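**Small ferry, big trip: how people choose an overnight crossing**
Term project, Travel and Tourism Studies
Otis Calloway and Isamu Maruyama
Nov 18, 2024

We both love boats, so when the list of project topics came round we grabbed this one before anybody else could! Our question was simple: when travelers go from Clotville to Pindport, why do some of them take the night ferry when the bus gets there sooner?

## Background

The ferry leaves Clotville in the evening, stops at Drulau, and ties up in Pindport in time for breakfast. It has 90 cabins (we got to look inside two of them, and the bunks are much comfier than they look in the brochure). The bus covers the same trip in 5 hours. On paper the bus should win every time, and yet the boat was close to full on both of our October crossings.

## What we did

We wrote a short survey with 4 questions and handed it out in the ferry lounge, at the Pindport bus station and through an online form. Otis did most of the talking on board and Isamu built the spreadsheet. By the end of October we had 1058 usable answers, far more than we had hoped for – the online form got shared by a Drulau hiking club and went a bit wild for a weekend.

## What we found

- Ferry passengers talked about the trip itself. Sunset on deck, card games and the late soup came up again and again.
- Bus passengers talked about price and arrival time, and hardly ever about the ride.
- Families with young kids leaned strongly toward the ferry. Parents liked that the children could walk around and then sleep in a real bed.
- People who had tried both were the most fun to read. Plenty of them go out by boat and come home by bus.

The Drulau stop surprised us most. We had expected complaints about being woken up in the middle of the night, but a good number of passengers set an alarm for it so they could watch the harbor lights come in.

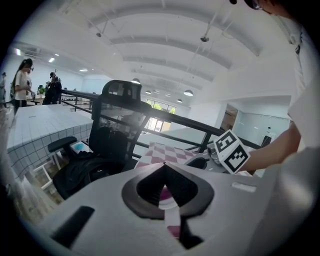 ## Problems and next steps

Our lounge surveys were all done on Fridays, so business travelers are probably missing. The question about cost was also badly worded, and we left it out of the results. Next term we'd like to add the Tran route, where the boat is older and has no cabins at all, and ask the same questions in midwinter. Isamu has already looked up the timetable.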